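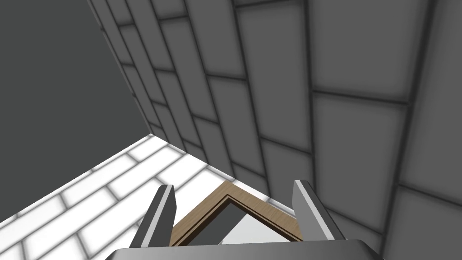 Two grippers, one simulator, and a lot of February

I spent most of February trying to decide between two parallel grippers without touching either of them. Both vendors now ship simulation models with their hardware, and both say you can do your evaluation in software before you order. Fine. I took them at their word and did the whole comparison on a desktop PC under my desk, wrist camera view open on one monitor and a log scrolling on the other.

The candidates were the Orna, which is the one everybody on the forums recommends, and the Heydari, which costs more and has a nicer manual. The arm model and the controller were the same for both. The simulator was Gondar, because it's what I already had installed and I wasn't going to learn another one for this.

I'll say up front that I don't have much faith in gripper comparisons done this way. I have less now.

The task

I wanted something flat and awkward, so I used a wooden frame. Cubes are what the demo videos use and cubes tell you nothing. Any two fingers that close will pick up a cube. A frame has a molding with little steps in it, and the inside edge and the outside edge want different things from a fingertip. If you grab one side of it, the weight is all hanging off somewhere else. I've dropped enough real ones to know.

I ran 140 attempts in total, split evenly, with the start pose shuffled each time. The controller gets the wrist camera and the joint readings and has to come in over the frame, pick a side, close and lift.

The backgrounds are brick because Gondar's stock textures are brick, or a checkerboard that gives me a headache. White on one surface and dark gray on another. I left them alone. I did wonder whether all those joint lines would bother the edge detector, and they did, a little, mostly when the wrist was tilted hard and the bricks stretched out across the view. Twice I watched the controller line itself up beautifully with a mortar joint and ignore the wood completely. That has nothing to do with either gripper, and yet both of those runs went down as gripper failures in the automatic score, so make of the automatic score what you like.

What the numbers said

The Orna failed 16 times. The Heydari failed a few more, and I'm not going to print the difference as if it meant something. I changed the friction setting on the fingertips by a hair and ran a short batch again, and the order flipped. I changed it back and the order flipped back. So the winner of my gripper comparison is whoever typed the default friction value into the model file.

I looked for where those values came from. The Orna file has a comment that says "tuned." The Heydari file has no comment at all. I wrote to both companies and got one reply, which sent me to the page I had downloaded the file from.

The contact model is the other thing. In simulation the fingers meet the wood and it either holds or it slides, and it slides so politely. Real frames have a finish on them, and dust, and a corner that was glued up a bit crooked. Real fingertips have rubber that gets shiny after a few weeks. I had none of that. I could add noise, and I did add noise, but then I'm choosing the noise, and I'm back to grading my own homework.

What I did learn

Some of it was worth the electricity. The wrist camera placement matters more than I expected. With the mount where the vendor drawings put it, the gripper body covers a good part of whatever you're reaching for at close range, and you end up steering by one corner. The controller coped with this better than I would have. When I moved the camera out along a longer bracket it could see more of the frame and then hit things with the bracket.

Turning the wrist 90 degrees before the approach helped both grippers, more than swapping one for the other did. I'd have guessed that would be a small effect. It was the biggest one in the whole set.

Finger length I would trust a simulator on, since it's plain geometry. The longer fingers reach over the molding and the shorter ones bump it. You could also find this out with a ruler.

And the controller's recovery behavior is bad. If it closes on nothing it opens, backs off by the same amount and tries again in the same place, for as long as you let it. I went to make coffee and came back to find it still at it.

Where that leaves me

There's a group at Ukach who publish a gripper ranking every year, all of it simulated, with a table and colored medals. I used to read it with some respect. I'd now like to see the same table with the friction nudged up and down on every row, and the medals handed out afterward.

I've ordered the Orna. It was cheaper and it ships sooner, and I could have worked that out in January. The mount for the wrist camera is sold separately, and the bolt pattern on the drawing doesn't match the one in the model, so I've emailed them about that too.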